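Nitarbridge Robotics Club – Cord Sorting Set

README, last edited 29/05/2024

What this is
Recordings made by students of the Nitarbridge club for the Kikero challenge. The task is plugging and unplugging small appliances with two arms. There are 262 episodes in the main folder and 41 in the held-out folder.
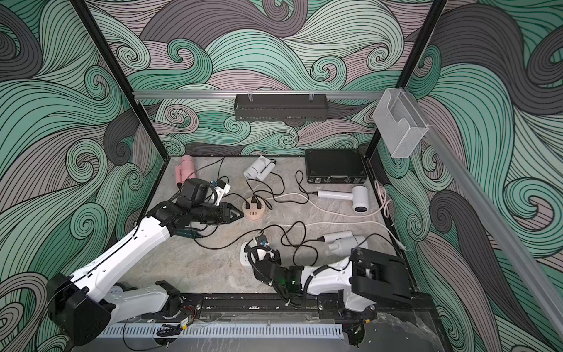
Can I use the held-out folder for training?
Please don't. Scores for the challenge are worked out on it, and teams that train on it are left off the table.

Contents
Each episode has a fixed view, the wrist views, joint positions and one line of text with the instruction. Cords are left as they fall between episodes – we don't straighten them. Failed tries are kept and marked "fail" in the index file.
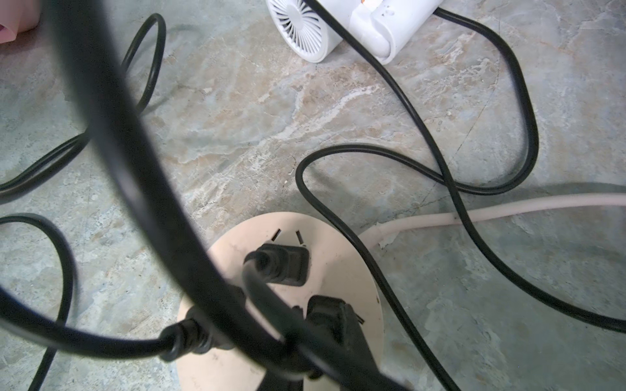 The index also lists which student was driving. First-year drivers are slower, so episode length varies a lot. Long pauses have not been trimmed.

Known problems
Episode 21 has no sound cue at the start. Joint readings from the left arm drift a little in the last session. Plug labels were typed by hand and the spelling is uneven.

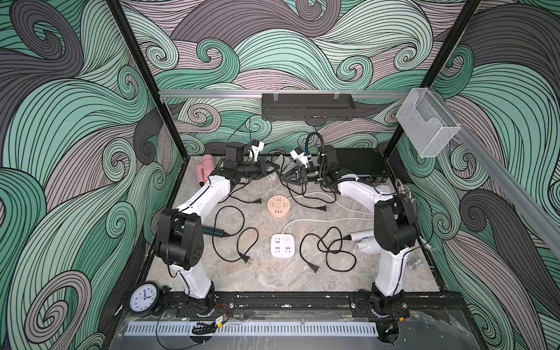 Helju Jõgi writes that the drift goes away if you subtract the rest pose saved with each episode, and that her team did this before training. We have not changed the files.

Contact
Shoshana Bellamy, club mailbox. Put "cord set" in the subject line.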